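Ernus : relevés pluviométriques journaliers du bassin de Lurklow

40 partages | 2 commentaires

Ernus rassemble des hauteurs de pluie journalières relevées manuellement sur le bassin de Lurklow, transcrites à partir de carnets papier et remises dans un format tabulaire unique. Le jeu contient les valeurs telles qu'elles figurent dans les carnets, une version corrigée et un journal des corrections. Il ne contient ni données radar, ni sorties de modèle, ni valeurs interpolées.

Contenu du dépôt

Le répertoire brut/ contient un fichier CSV par poste. Les valeurs y sont recopiées sans modification, fautes comprises. Le répertoire corrige/ reprend la même arborescence après application des règles décrites plus bas. Le répertoire postes/ contient la table des postes (identifiant, coordonnées, altitude, type de pluviomètre, périodes d'ouverture) et une fiche texte par poste. Le fichier journal.csv liste toutes les différences entre brut/ et corrige/, une ligne par valeur modifiée.

Le réseau compte 40 postes. Tous n'ont pas fonctionné simultanément ; la table des postes fait foi pour les dates d'ouverture et de fermeture. Un poste déplacé de plus de 300 mètres reçoit un nouvel identifiant. En deçà, l'identifiant est conservé et le déplacement est noté dans la fiche.

Format des fichiers

Encodage UTF-8, séparateur point-virgule, décimale notée par un point, fin de ligne Unix. La première ligne donne les noms de colonnes.

poste : identifiant du poste, chaîne de caractères
jour : date au format ISO, journée pluviométrique
hauteur : hauteur d'eau en millimètres, au dixième
code : code de qualité, une lettre
cumul : vrai si la valeur couvre plusieurs journées
remarque : texte libre du carnet, en langue d'origine

La colonne remarque est entourée de guillemets doubles. Elle peut contenir des points-virgules, ce qui fait échouer les lecteurs trop simples. Les retours à la ligne des carnets y sont remplacés par une barre verticale.

Une valeur manquante est une cellule vide. Zéro signifie que l'observateur a noté l'absence de pluie. Les traces (mention « gouttes », « tr. » ou équivalent) sont codées zéro dans hauteur avec la lettre T dans code. Les utilisateurs qui calculent un nombre de jours de pluie doivent décider eux-mêmes du traitement des traces.

Journée pluviométrique

La mesure est faite le matin et attribuée à la veille. Cette convention est celle de la majorité des carnets. Deux postes de l'amont l'ont appliquée dans l'autre sens pendant une partie de leur existence : la hauteur y était inscrite à la date de lecture. Le décalage est corrigé dans corrige/ et laissé tel quel dans brut/. Les périodes concernées sont indiquées dans les fiches de ces postes.

L'heure de lecture n'est pas reportée dans les CSV. Elle est rarement notée dans les carnets, et souvent sous une forme inexploitable (« matin », « après la traite »).

Transcription

Chaque page a été saisie 2 fois, par des personnes différentes, sans accès à la saisie de l'autre. Les divergences ont été tranchées par retour à la page. Quand la lecture restait douteuse, la valeur retenue porte le code D et l'autre lecture figure dans la colonne remarque, entre crochets.

La comparaison des saisies est faite par Kiss, un petit outil en ligne de commande fourni dans outils/. Kiss aligne les lignes par poste et par jour, signale les écarts et produit une liste de pages à revoir. Il ne prend aucune décision. Exemple d'appel :

 kiss comparer saisie_a/ saisie_b/ --sortie ecarts.csv

L'option --strict signale aussi les différences de casse et d'espacement dans les remarques. Elle est déconseillée sur l'ensemble du jeu : la sortie devient très longue et presque tout y est sans intérêt.

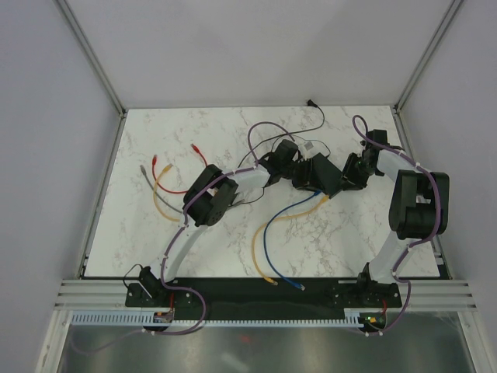 Lurklow, le 4 mai 2023

La présente version remplace les fichiers diffusés auparavant sous forme d'archive. Les identifiants de postes ne changent pas. Les codes de qualité ont été refondus et les anciens codes numériques ne sont plus reconnus par Kiss ; une table de correspondance est fournie dans postes/anciens_codes.csv.

Codes de qualité

A : valeur lue sans difficulté, aucun contrôle en échec
D : lecture douteuse
T : trace
C : valeur corrigée, voir journal.csv
S : valeur suspecte, conservée sans correction
N : neige ou mélange, équivalent en eau déclaré par l'observateur

Une seule lettre est attribuée par valeur. En cas de conflit, l'ordre de priorité est C, S, D, N, T, A. Une hauteur de neige fondue dont la lecture est douteuse porte donc D, et l'information sur la neige n'est récupérable que dans la remarque. Ce choix est discutable et sera revu dans une version ultérieure.

Règles de correction

Les corrections se limitent aux cas suivants : décimale manifestement déplacée, décalage de date établi par le carnet, page reliée dans le mauvais mois, double report d'une même valeur. Une décimale n'est déplacée que si les postes voisins et le total mensuel inscrit par l'observateur concordent. Si le total manque, la valeur reste en place avec le code S.

Toute hauteur journalière supérieure à 70 mm a fait l'objet d'une vérification manuelle sur le carnet. La plupart sont confirmées. Celles qui ne le sont pas portent le code S, y compris lorsqu'elles paraissent plausibles au regard de la saison.

Aucune correction n'est appliquée pour la sous-captation due au vent, le mouillage des parois ou l'évaporation. Les types de pluviomètres diffèrent d'un poste à l'autre et les changements d'appareil sont mal datés. Une homogénéisation sérieuse demanderait des mesures parallèles dont le réseau ne dispose pas.

Limites connues

Les mois d'hiver sont moins fiables que le reste. Décembre concentre les lacunes, les cumuls sur plusieurs jours et les équivalents en eau arrondis au millimètre entier. Les postes d'altitude sont les plus touchés. L'usage de ces mois pour une analyse d'extrêmes est à éviter sans examen poste par poste.

Les cumuls sur plusieurs journées ne sont pas répartis. La valeur est attribuée au dernier jour, la colonne cumul vaut vrai et les jours précédents sont vides. Un calcul de maximum journalier qui ignore cette colonne donnera des résultats faux.

Certains observateurs arrondissent au demi-millimètre. L'effet est visible sur l'histogramme des dixièmes et les fiches le mentionnent lorsqu'il est net. Il n'a pas été cherché de façon systématique.

La densité du réseau est inégale. Le versant nord est peu couvert et le fond de vallée surreprésenté. Une moyenne arithmétique des postes n'est pas une estimation de la lame d'eau du bassin.

Les coordonnées des postes fermés ont été retrouvées sur carte, à partir d'adresses ou de noms de lieux-dits. L'altitude correspondante est lue au même point. La colonne source_coord de la table des postes distingue ces cas des positions relevées sur place.

Jeu associé

Lurnutetti regroupe les hauteurs d'eau aux échelles limnimétriques du même bassin. Les deux jeux partagent le format de date et la notation des lacunes, mais pas les codes de qualité. La journée y est civile. Un croisement direct des colonnes jour introduit un décalage dont l'ampleur dépend de l'heure de lecture du pluviomètre. Les scripts de jointure proposés dans outils/jointure/ laissent ce point à la charge de l'utilisateur et affichent un avertissement.

Utilisations prévues

Climatologie locale, reconstitution d'épisodes, contrôle de séries automatiques récentes, enseignement. Le jeu ne convient pas à la prévision ni au dimensionnement d'ouvrages sans travail préalable sur l'homogénéité des séries.

Données personnelles

Les noms des observateurs et les adresses ont été retirés des CSV et des fiches. Les remarques ont été relues ; les passages relatifs à des tiers sont remplacés par la mention [retiré]. Les images des carnets ne sont pas diffusées.

Licence et citation

Données et fiches sous licence CC BY 4.0, code de Kiss sous licence MIT. Pour citer le jeu : « Ernus, relevés pluviométriques journaliers du bassin de Lurklow », suivi de l'étiquette de version du dépôt. Préciser si les calculs portent sur brut/ ou sur corrige/.

Signaler une erreur

Ouvrir un ticket en indiquant le poste, le jour et la valeur contestée. Les demandes de correction fondées uniquement sur une comparaison avec une réanalyse sont enregistrées mais n'entraînent pas de modification. Les corrections acceptées sont ajoutées à journal.csv avec le numéro du ticket.

Partager
2 commentaires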